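The Names on the Wall

by Kanchan Rathore

The bus to Rovden was late, and Ritu was glad of it. She had the letter in her bag and she had not yet decided if she would read it aloud.

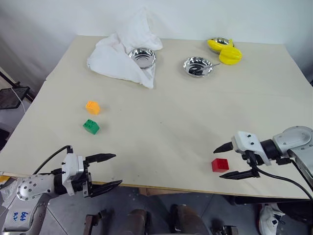 She sat on the bench outside the station and took the letter out again. It was from the Dwivedi mill, one page, signed by a manager she had never met. The company was sorry for the misunderstanding. The company valued all its workers, whatever their village or their family. The women who had been sent home in February could return, if they agreed to say nothing more about the separate water tap.

Her aunt Pushpa had worked at that mill for 16 years. In all those years she had carried her own water from home in a steel bottle, and when Ritu was small she had believed this was because her aunt did not like the taste of the mill water. She was 15 when she learned about the two taps. She remembered that she had been angry with her aunt first, and with the mill only later, and she was still ashamed of this order.

"You are going to the meeting?" asked an old woman who sat down next to her.

"Yes."

"My daughter also. She told me to stay at home, so I am taking a different bus."

Ritu laughed, and it felt strange in her mouth. They shared an orange. The old woman peeled it very slowly and gave her the bigger half.

In the hall at Rovden there were not enough chairs. Shanti Saxena stood at the front with a list of names, 394 of them, written by hand and taped to the wall in long strips. Some had signed with a thumb. Ritu walked along the wall until she found Pushpa Solanki, in the careful letters of a person who had learned to write late. The S was backwards. She put her finger on it.

"Your aunt did not come?" Shanti asked.

"She has a fever. She sent me to speak in her place."

"And what does she want you to say?"

Ritu opened the bag. The letter was there, folded in four, and beside it was the steel bottle, which her aunt had pushed into her hands at the door. For the journey, she had said.

The people were becoming quiet. Somebody closed a window. Ritu went to the front and put the bottle on the table, and the letter she left in the bag.

"My aunt started at the mill when she was 30," she said. "On the first morning she was thirsty."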